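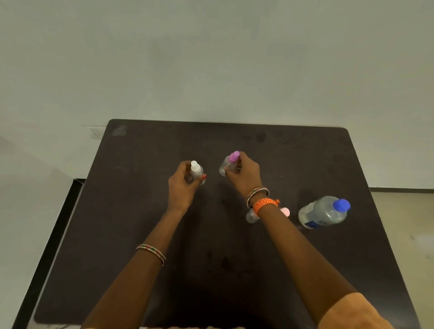
Figure 7. Bottle task, head view. One small bottle is held in each hand.

4.2 Small-object handling with the Onyeka kit

The Onyeka kit is sold by Elton as a complete package for teaching two-handed tasks to a robot. It contains a head camera, a recorder, a charging dock and the labeling software, and the seller offers a setup visit at extra cost. We bought the kit without the visit and installed it ourselves at our Olelton site, following the printed guide. The software then turns each recording into a list of labeled actions, which can be exported to a robot training pipeline.

The tests in Section 4.1 used boxes and mugs, which the kit labeled with few errors. Small clear containers are harder. They let the table color show through, the hands hide much of them, and the caps are often the only part with a strong color. We wrote 36 short task scripts for bottles and caps, and recorded each one at both sites, Olelton and Destbridge. Temitope Okonkwo checked the software labels against the recordings by hand. A label was accepted if it named the right object, the right hand and the right action. Start and end times were scored apart from this and are given in the appendix.

Capped bottles gave the better results. The software follows the cap and places the body under it, so a view such as Figure 7, where the pink cap stands out against the dark table, is a fairly easy one. White caps also worked well on dark surfaces. Errors came mostly when a hand passed in front of a second bottle and the software gave both bottles the same track number. We were able to repair most of these in the editor - it has a merge and split tool - but the work was slow. The guide does not mention the tool at all.

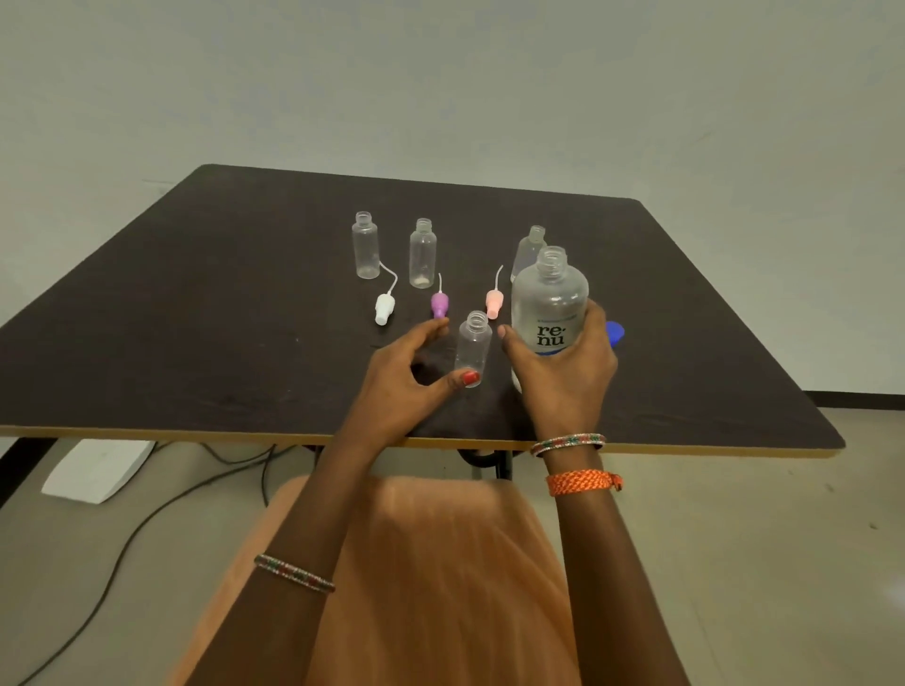
Open bottles were the main weak point of the kit. With the cap off, the software has only a clear body and a threaded neck to follow, and in 7 of the scripts it dropped at least one bottle before the end of the recording. Loose caps were then listed as new objects with no link to any bottle. This matters when the caps differ, as with the white, purple and pale pink needle-tip caps on the table here, which a robot would have to match to the right necks. The larger bottle was less of a problem. Its printed label stayed readable beside the hand, and the software used the lettering to hold the track.

Elton sent us an update in December that adds a setting for clear objects. We ran 20 of the scripts again with the setting turned on. Fewer open bottles were lost, but the labels took longer to produce and the loose caps were still not linked. Users who plan to record refilling or capping tasks should allow time for hand correction. The price of the kit does not cover labeling support after the first year, and we did not test that service.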